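August 27, 2026

Second meeting of the summer robotics club, and I'm still buzzing! We spent the whole three hours in the simulator and I could have stayed for three more. Our team finally picked a name (Zistetti, after a long argument with the half of us who wanted Harahap), so now we can sign up properly for the Skiltberg round in October.

The task is a pick and place with the little yellow statue. Get the gripper to it, close, lift, set it down again standing up. Sounds easy. Our arm has 568 practice tries in its log and I think I've watched every one of the bad ones.
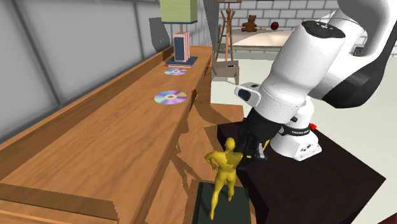

I got to write the approach part this week, meaning everything before the fingers close, and I love it. You're always thinking about angles. Come in too steep and the wrist runs out of room, come in too flat and you swipe the statue's shoulder. I changed the height by tiny steps for most of an hour - 13 versions, all saved, all with terrible file names. I really need to fix those names before Saturday.

We also turned the step limit up to 400, and the motion is so much calmer now. It used to jerk like it was late for a bus.

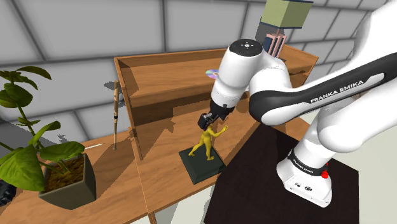

My next job is the second camera view for our Petance notebook, the one the judges read. I want it to show how we plan around furniture, and this room is great for that. The desk has a raised shelf along the back with books and a lamp on it, so the arm can't just swing wherever it likes, and a leafy plant takes up the left side. I'm going to sketch a "keep out" zone for all of it and see if the planner respects it. If it does I'll be unbearable at the next meeting.

Also to do: charge the laptop, bring the long cable, ask if we can get the room until six. And eat before I go next time, my stomach was louder than the fans.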